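ok thread about working alone vs. working near people. been chewing on this since December, going to type it fast before I lose it

1/ I spent most of last year convinced I was a solo person. Headphones, door shut, list on the wall. Got a lot done for a while. Then less. Then I was rearranging the list and calling it work.

2/ The slow part is what got me. No bad day I can point to. I just stopped finishing things and every single unfinished thing had a really good explanation, written by me, approved by me.

3/ So I tried the opposite. Signed up for Skaltomwood, which is a study room over a print shop with long tables and bad heating. 165 a month. I winced at that number for a week and then paid it.

4/ First 2 visits I did nothing. Moved files around. Looked busy. Pretty sure everyone could tell - pretty sure no one was looking.

5/ Visit after that I wrote 924 words before lunch. Not good words. But they'd been stuck since summer and they came out while a stranger across from me was doing her taxes and sighing. I think the sighing helped??

6/ I have a theory. When I'm alone my attention is like a dog with no fence. Put one other person in the room who's minding their own buisness and suddenly there's a fence. They don't have to talk to me. They don't have to know what I'm doing.

7/ Before someone replies "that's just peer pressure" - maybe. Pressure to me feels like being watched. What I get at the table feels more like walking next to someone. You match pace without deciding to.

8/ Things I tried at home first, for the record:
- timer apps (I beat them, they're easy to beat)
- a video call with cameras on (spent it checking my own face)
- rain sounds
- telling my sister my goals, which turned into talking about her goals
- Wumitz, the habit tracker with the little green hills. liked the hills. did not do the habits

9/ Wumitz deserves a post of its own. I kept a streak going on "read 10 pages" for weeks by reading the same easy book. The hills went up. I learned zero. A streak will tell you that you showed up and it doesn't care what you showed up for

10/ Someone asked me if that means tracking is useless. No. I still write one line a night in a Manninen notebook, the cheap kind with the soft cover. One line. What I did, what I dodged. The "dodged" part is where all the info is.

11/ Example from my dodged column: phone call, phone call, phone call, invoice, phone call. Took me way too long to see I don't have a focus problem, I have a phone call problem

12/ Made the call. Four minutes. Had been carrying it for a month.

13/ That's the thing about avoiding stuff, the cost isn't the task, it's hauling it around. I'd be brushing my teeth and there it was. Making soup, there it was. I paid for that four minute call probably every hour I was awake.

14/ ok back to people. The part I didn't expect is how little closeness it takes. I have real friends and they're bad for my work, I love them, we talk. The near-strangers at the long table are perfect. I know one of them likes tangerines. That's the whole relationship.

15/ I do want to be careful here. If you're someone who gets worn out by a room full of bodies, don't go pay for a desk bc of a thread. A library corner for an hour is free. So is a park bench when it's warm. Test it cheap.

16/ How I'd test it: same task, 2 places, same time of day. Pick something boring so you can't blame inspiration. Write down when you started and when you first reached for your phone. Do it a few times. Then look.

17/ My gap at home was tiny. Embarassing tiny. I'd start, and the phone was in my hand before the page had loaded. At the table I'd look up and the light had moved.

18/ It also showed me what kind of work likes company. Drafting, yes. Sorting, email, forms, yes yes yes. Anything where I have to decide something hard - no. For that I still need the door shut and a walk after.
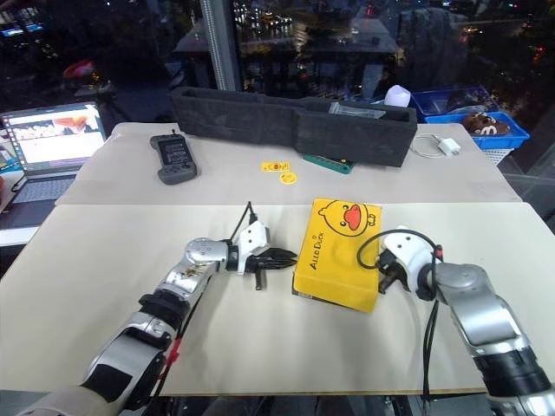 19/ So now the week has two kinds of days in it and I stopped trying to make one kind win. Table days for moving stuff along. Door days for thinking. If I mix them up I get neither, I get a snack and a bad mood.

20/ The mixing up is still my main failure btw. I'll be on a door day, get stuck, and decide I should "just clear some email." Two hours gone. The hard question is still sitting there, exactly as hard.

21/ What's helping a bit: I write the hard question on a card the night before. As a question, with a question mark. "Do I renew the Skotex contract?" is something my brain will chew on in the shower. "Skotex stuff" is something it will walk right past.

22/ (I did not renew. The answer was kind of obvious once it was a question. I'd been filing it under stuff since fall so I wouldn't have to read it)

23/ Couple replies asking what to do if you live way out and there's no table to go to. I don't have a great answer. One thing that sort of worked for me was leaving the house first, walking the block, and coming back in like I was arriving. Felt dumb. Still do it some mornings.

24/ Also eat before you start. I know. But half of what I was calling resistance last winter was me being hungry at 11

25/ Not going to turn this into a system, I've had systems. Right now it's a table, a card and one line at night. Might be different by spring and that's fine

26/ if you've got a version of this that works w/ small kids in the house pls reply, I have several people in my DMs asking and I've got nothing for them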